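Teleoperation work at Hikgate: table clearing

The table-clearing set now stands at 669 demonstrations, all recorded by remote control. Joon-young Ahn and Bhavana Sastry shared the operating. Each run is limited to 24 seconds, and any run in which the arm stops for a fault is dropped before training.

Operators are asked to approach from above, pause, and close the fingers in one movement. Small corrections made after contact proved hard for the policy to copy. Seraina Lüthi has rewritten the operator notes to match; version 7 replaces the November one.

Soft items remain the slowest to teach, as their outline changes with each grasp.

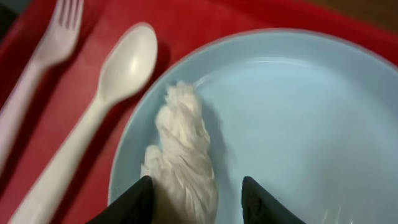
Wrist view: fluffy white item between the fingers, over the light blue plate.

The target for the set is 3000. Requests for operator time go to Bit-na Nam.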